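Moving a plating station to two-arm robots: a walkthrough for shift leads

Posted 3/13/25 by the Wekeck kitchen automation team

Use these steps when a cold prep line is getting a two-arm plating cell and the people on that line will be working next to it. They come from the changeover at our Hesmont kitchen, which sends out 1000 plates on a full day. The same steps are being used at Drumgate, where the cell starts in May.

You need a shift lead, one person from each prep shift, access to the cell simulator and the current job sheets for the line. Job sheets matter more than the equipment manual at this stage.

Step 1. Write down the task as it is done now

Watch the line for a full shift before you open the simulator. Write each move as a short line: pick up tomato, check for splits, set on plate, pass plate. Include the moves that never made it onto the job sheet. At Hesmont the sheet had four moves and the line was doing nine, and several of the extra ones were quality checks.

Mark each move R (robot), P (person) or U (undecided). Leave plenty of U's for now.

Step 2. Build the counter in the simulator

Set up the counter the way the crew keeps it. Use the real reach distances and put the plates where people put them. Our cells run on Nautiyal planning software, which takes a counter layout as a file, but any planner that lets you move plates by hand will do.

Start with one food item and two plates. Put the item on the plate to the right, leave the nearer one empty, and bring the right hand in low beside the food before you try a pick.

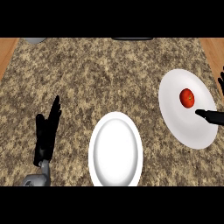
On second shift we wanted to know who gets blamed when a plate goes out wrong, and it took three weeks to get a straight answer, so put that in writing before you touch any layout file. – Comment from a Hesmont prep worker

The comment above led to a change in this page. Write the answer down now, before going further. At Hesmont the rule is that a plate belongs to the last person who signed the batch, and a batch the cell ran without a sign-off belongs to the shift lead. Post the rule at the station.

Step 3. Run the pick with the crew watching

Bring in the prep workers and run the pick slowly. Ask them to call out anything they would do differently. Expect comments on grip. A person feels a soft tomato right away, and the hand has to be given a force limit.

Stop the run while the fruit is held and check three things:

– The grip is on the side of the fruit, with the fingers closed far enough to hold it.
– The forearm can cross a plate at that angle without touching the rim.
– The other arm is parked clear of the path. If it has no job in this move, leave it open and still.

Change one setting at a time and save each version under a new name. We lost most of a day at Hesmont to a file that two people had edited.

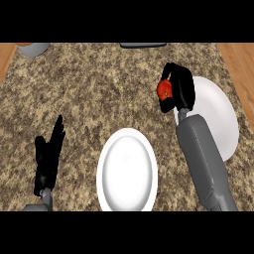
Step 4. Divide the work again

Go back to the list from step 1 and settle the U's. Do this with the crew in the room. Our split came out like this:

Robot: moving whole items from plate to plate, repeat placement, anything that means the same reach all shift.

Person: sorting incoming produce, checking for bruises and splits, garnish, wiping rims, restarting the cell after a stop.

The person's side is a different job from the old one. There is less reaching and more looking, and some people found that more tiring in the first weeks. We moved the rotation from two hours to one. Plan the rotation before the start date, and put it on the schedule where everyone can see it.

Step 5. Update the job sheets and pay grades

If the new sheet includes restarting or adjusting the cell, it is a different grade at most sites. Check with your HR contact before training starts. Asking people to learn the panel first and sorting out the grade later caused more bad feeling at Hesmont than the robots did.

Step 6. Run short shifts first

Run the cell for two hours a day with the full crew still on the line. Log every stop, who cleared it and how long it took. Do not cut anyone's hours based on this log.

Our target for the second stage was 900 plates a day. We stayed at that level until the stops were down to a number the crew said they could live with – the number was theirs, and it was lower than ours.

Related pages: Cell restart checklist. Produce sorting guide. Drumgate schedule for May.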